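Eretti Support Portal
Ticket 1153: Gripper closes short of object in countertop pick task
Product: Grulus Simulation Kit, kitchen task pack
Reported by: Devadiga Automation, evaluation group
Status: Closed, with one item carried forward
Opened: 15 July 2018

Summary of the report

The customer is evaluating the Grulus Simulation Kit under a trial license before deciding on a full purchase. The customer reports that the pick routine supplied with the kitchen task pack runs without error messages but frequently fails to lift the selected object. In a batch of 40 runs with the hammer as the target, the routine reported a completed grasp in every run, while the object left the counter in only 30 of them. The customer asks whether this is a fault in the kit, a fault in the configuration, or an expected limit of the trial version.

The customer states that no changes were made to the arm model or the gripper model. The object layout was edited in the layout tool before the batch was started.

Initial response from Eretti Support

Thank you for your report and for attaching the run logs. The trial license does not limit grasping or contact behavior in any way. All functions of the task pack are available for the length of the trial, and the results you obtain should match those of the full version.

Please confirm the following items so that the case can be assigned:

Kit version, as shown on the start page of the control panel.
Whether the object layout was saved before the batch was started.
Whether the contact settings file was edited by hand at any time.
Whether the failed runs occur together or are spread across the batch.

Customer reply

The kit is version 2, installed from the download page without add-ons. The layout was saved, and the saved file loads correctly. The contact settings file has not been opened. The failed runs are spread across the batch with no clear pattern. In each failed run the fingers close, the routine reports success, and the arm rises with nothing held.

We would add that the same routine was run with the sponge as the target and no failures were seen. Our evaluation report is due before a purchase review in November, and we would prefer to include a confirmed cause.

Support analysis, first entry

The customer's layout file was loaded on a support workstation and the batch was repeated with the same settings. The fault was reproduced. The saved layout places a number of household items on the marble counter, among them a bowl, a teal spray bottle, a red box with gold-colored decoration, and the hammer, which lies flat with its handle pointing toward the left. The arm was stopped with the gripper open over the back part of the counter so that the target values could be read before the next motion.

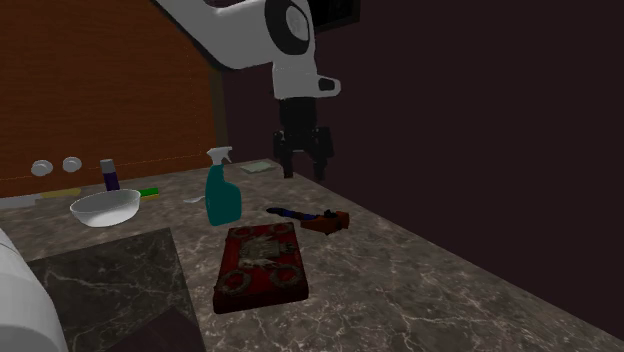

The values read at this point were compared with those stored in the layout file. The position of the target was correct. The stored angle of the target was not. The routine was still using the angle from the default layout, although the hammer had been turned when the customer edited the file. As a result, the fingers were directed to close along the wrong line. Depending on the small random offset applied at the start of each run, the fingers either caught part of the handle or closed beside it.

The result with the sponge is consistent with this finding. The log shows that the sponge was moved in the layout tool but not turned, so its default angle remained valid.

Support analysis, second entry

Two separate conditions were identified.

The first concerns the layout tool. When an object is moved and turned in a single edit, the tool writes both values to the layout file but refreshes only the position in the task cache. The angle is refreshed the next time the cache is rebuilt. This is a defect in the tool and has been recorded as such.

The second concerns the success report. The routine reports a completed grasp when the fingers stop moving. It does not check whether contact was made. The behavior is described in the Grulus user guide under "Grasp reporting," but support accepts that the default setting is not suitable for a customer who is measuring success rates.

Recommended steps

1. Close any batch that is running and return the arm to its home position.
2. Open the layout file in the layout tool and save it again under a new name.
3. In the control panel, select Tasks, then Rebuild Cache. Wait for the confirmation message before continuing.
4. Under Grasp Reporting, change the setting from "Finger stop" to "Contact and lift."
5. Run a single trial and compare the target angle in the log with the angle in the layout file. The two values should be the same.
6. Start the full batch.

The cache must be rebuilt after every layout edit that includes a turn. Customers who edit layouts often may set the cache to rebuild at the start of each batch. Start time will be longer with this option selected.

Customer reply

The steps were carried out in the order given. The target angle in the log now agrees with the layout file. A new batch of 40 runs was completed with the hammer as the target, and the object was lifted in all of them. With the new reporting setting, the number of reported grasps and the number of lifts are the same.

We request clarification on one point. Our group also holds a license for the Zalley bench arm package, and we intend to run the same layouts there for comparison. Please advise whether the cache condition applies to layouts exported from the kit.

Response from Eretti Support

Exported layouts are written directly from the layout file and do not use the task cache. The angle values in an export are therefore correct, including those in any export made before the cache was rebuilt. Eretti does not supply or support the Zalley package, and questions about how it reads imported layouts should be sent to its vendor.

For the purposes of your evaluation report, the first batch should be treated as invalid and should not be used to calculate a success rate. The trial license has been extended so that any other batches run on edited layouts can be repeated. No action is needed on your part, and the new end date will appear on the start page after the next sign-in.

Resolution

Cause confirmed as an outdated target angle in the task cache following a layout edit. Workaround supplied and confirmed by the customer. The layout tool defect has been passed to the development group and will be listed in the release notes when corrected. The request to change the default grasp reporting setting remains open as a product suggestion under the same ticket number.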